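Progress report 4: public demonstration, November
Submitted by Skoveseo to the Stundholm fund

Work package 4 required one demonstration before an outside audience. It was held at the Brarer site and ran for 40 minutes. The subject was handling at a wicker basket, with a two-finger gripper. Woven rims remain the hardest case for the grasp planner because the surface is uneven at close range.

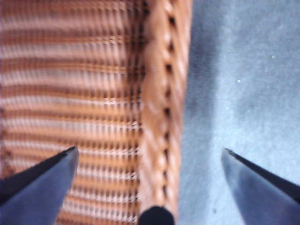
Fig. 1. Basket rim between the gripper fingers, wrist camera.

The planner was retrained on 800 rim views ahead of the visit, and confidence at the rim is now logged at 77 per cent. Approach speed was held at the limit agreed in the risk assessment. Fruit was used as the load.

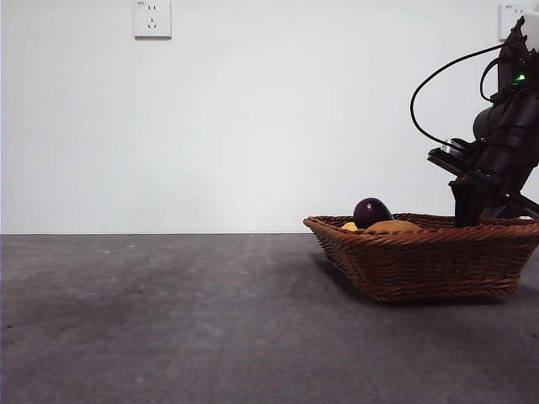
Thibodeaux asked afterwards whether the confidence figure would hold for baskets with a looser weave, and wanted the raw logs before the next payment is released.

The logs will be sent with the cost statement. Looser weaves are outside the present test set and would need a change to the work plan. A second demonstration is budgeted under work package 5.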